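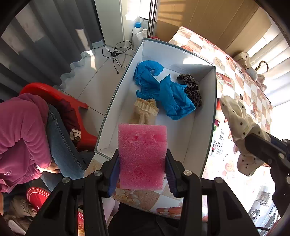 Gretthorpe gets 30-seat esports room at public library

The public library in Gretthorpe will open a 30-seat esports room in February, giving the town's school and community teams a permanent place to train and play online matches.

The room takes over the old periodicals area on the ground floor. It has 30 gaming PCs in two facing rows, a small raised stage for finals and a separate booth for match commentary. A corner near the entry has been set aside for console players.

Computers, monitors and chairs were supplied by Konstantinidis, the electronics retailer with a shop on the main street, under an agreement with the town council. The retailer will service the machines and replace any that fail. The council paid for the wiring, the new carpet and a dedicated fibre connection to the building.

Neither party has released the full cost. The council said its share came out of the library's existing building budget and that no other branch programs were cut to cover it.

School teams will have first call on the room from 3:30 pm until 6 pm on school days. Casual players can book a seat in the evenings, when the room stays open until 9 pm. Bookings run for 2 hours and can be made at the front desk or through the library website with a current library card.

There is no charge for players under 18. Adults will pay a small hourly fee, which the library said had not been finalised.

The opening also settles a long-running problem for the regional schools league. Teams from Gretthorpe have been playing out of classrooms and, in the case of one side last season, a dance studio with a single power circuit. Two matches were forfeited when the connection dropped out, and a semi-final was moved to Kestow at short notice.

Kestow has had its own gaming room for three years, at the back of the leisure centre. It seats 15 and has hosted the league's finals each season by default, as the only venue in the district able to run two full teams side by side on a wired network.

Under the new draw, the finals will alternate between the two towns. Gretthorpe is to host this season and Kestow the next.
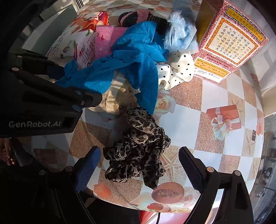
The league has 6 schools entered for the coming season, up from four. Each can field a junior and a senior side. Matches are played over 15 weeks with a break for the school holidays, and the top four senior sides go through to the semi-finals. Junior sides play a one-day carnival at the end of the season instead.

Games on the schedule include a team shooter, a car football title and a fighting game for individual entrants. The league dropped its card game division after low numbers last season but said it would look at it again if enough schools asked.

Match bookings, results and player sign-ins will be handled through Plorkix, a scheduling platform already in use at the Kestow venue. Players sign in at a desk when they arrive and are assigned a seat, and their settings load from a saved profile. Coaches can see which seats are free and move players between them during a session.

The library said it had looked at two other systems before settling on Plorkix, mainly so that players travelling between the towns could use the same account in both rooms. Accounts for players under 16 need to be approved by a parent or guardian, and voice chat will be switched off for them outside league matches.

Noise was the main concern raised when the plan went out for public comment. The wall between the room and the children's section has since been lined with acoustic panels, and all players will be required to wear headsets. Speakers will be used on the stage only, and only on finals days, when the reading area next door will be closed.

Several people who wrote in also asked what would become of the newspapers and magazines. Those have moved upstairs next to the local history collection, and there is a lift for anyone who can't manage the stairs. Back issues older than 6 months are now kept in storage and can be requested at the desk.

Players will be able to bring their own keyboard, mouse and headset, but not their own computer. Food is not allowed at the desks. Drinks are fine in a bottle with a lid.

An open evening will be held before the first league round, with the console corner available on a walk-in basis and short practice matches on the PCs. Seats at the PCs that night will be given out in 30-minute blocks at the door, from 5 pm.

The library is also looking for adults to help referee league matches - no gaming experience is needed, but applicants must hold a current working with children check. Training takes one evening and is held at the Kestow venue. Forms are available at both the library and the leisure centre.

The first league match in the new room will be a senior fixture between Gretthorpe and Kestow. Spectators can watch from the seating beside the stage, and the library plans to stream it on its website.

Share 15 | Comments 6

We use cookies to improve your experience on this site. By continuing to browse you accept our cookie policy.

Contact us | Back to top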